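27 June 2024. Bottle cell, two-arm clearing task

Segundo ran the arms, I logged. Policy is the Tramley checkpoint from last week, trained on 1224 teleoperated episodes, no changes to the action head. Question for this block was whether the two arms get in each other's way less if each one is given a claim on a bottle before it moves. The old version picks per arm and only backs off when the wrists get close.

Claim rule as run: nearest free bottle to each gripper by the overhead estimate, left arm picks first, claim held until release or timeout at 12 seconds. Everything goes to the bin on the left, so the right arm has the long trip across and usually has to wait.

Checked the purple cables before starting. The loop over the right wrist still swings wide but did not snag on anything.
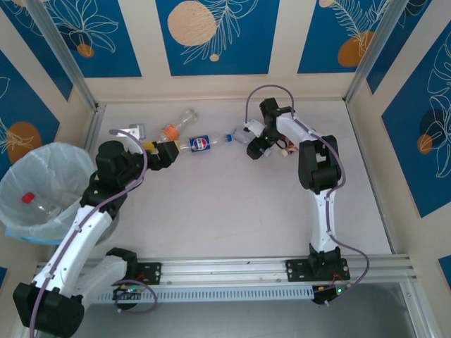 Claim rule on. Left gripper at the Pepsi bottle, right gripper over the bottles at the back, red-capped bottle in the bin.

Ran 39 trials with claims on. Most of the failures come from bottles lying close together near the back wall. The left arm closes on the one it claimed and pushes its neighbor, the estimate jumps, and the right arm's claim is suddenly on the wrong bottle. Segundo's view is that claims should be tied to a track ID and not to a position. I agree, but the tracker loses clear bottles as soon as a gripper covers them, so we would be swapping one problem for another.

Crushed bottles are their own case. The grasp head treats the flattened part as the neck and comes in at a bad angle. Put these under a separate label in the log.

Full layouts are slower to get going. With this many to choose from, both arms hover and re-plan before the first claim settles.
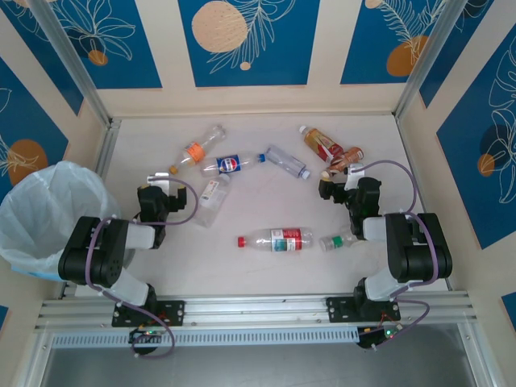 Eight-bottle layout, mixed labels and caps. Small white-labeled bottle is next to the left gripper.

Colored bottles (the tea one, the small brown one) get a steady detection score. Plain clear ones against the beige floor drop in and out, worst where the light catches the plastic. Torbjørn Isaksson had the same trouble on the Ekström cell and fixed part of it by lowering exposure. Will ask him for the settings.

Log is 2617 lines and not cleaned yet. The timestamps on the right arm drift against the left by almost a full control step toward the end, so don't compare the waiting times until that is fixed.

To do:
Tie claims to track ID, keep position as fallback.
Let the right arm pick first for half the trials.
Relabel crushed bottles in the Purko set.
Repeat the full layout with lower exposure, early July.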